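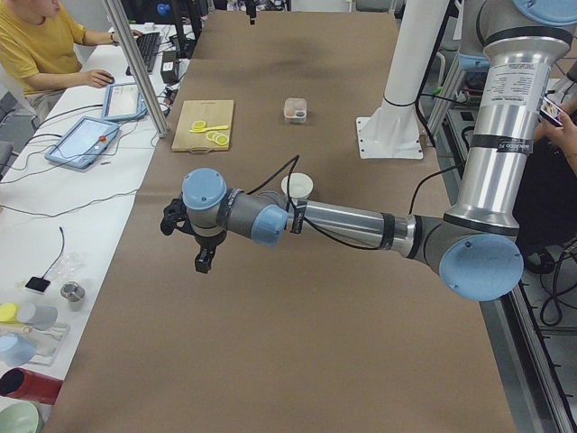 Section 4: Cable dressing and gripper check, Pallura table cell

Carry out this section after any gripper change and at the start of each month's running. Allow 35 minutes. Two people are needed, one of whom stays at the teach pendant throughout.

4.1 Dressing the wrist cable

1. Bring the arm to the service pose and press the emergency stop.
2. Lay the gripper cable back along the forearm. Leave a free loop at the wrist so that the last joint can turn both ways.
3. Fix the cable to the forearm with tape and a cable tie. Do not tie across a joint cap.
4. Release the stop and turn the wrist by hand-jog at 30 mm/s. The loop must not pull tight or catch on the fingers.

CAUTION: Keep hands off the table while the arm is enabled. Slow jog speed does not remove the risk of trapping.

4.2 Checking approach height
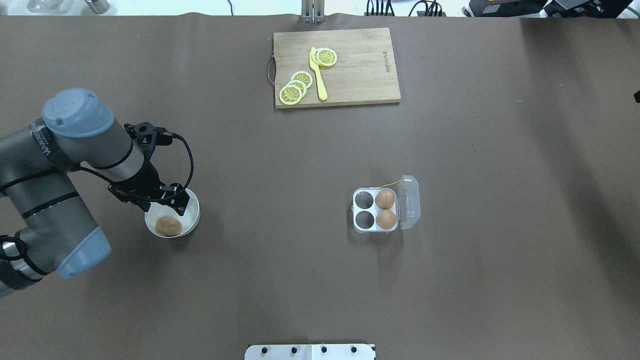
Reading time: 2 minutes

1. Set out the bowl, the egg carton with its lid folded fully back, and the cutting board.
2. Jog the open gripper to a point over the bowl. Check that the fingers will clear the rim on the way down.
3. Repeat over each well of the carton, full or empty.
4. Save the points under program 41.

NOTE: A bowl moved after teaching makes the saved point useless. Teach it again - do not correct by eye.

If the wrist stops with a following error during 4.2, go back to 4.1 and lengthen the loop. Replace the cable after 700 hours of running, whatever its condition. Spare cables are held at Tultholm; send requests to Henryk Laskowska, Wovement service desk.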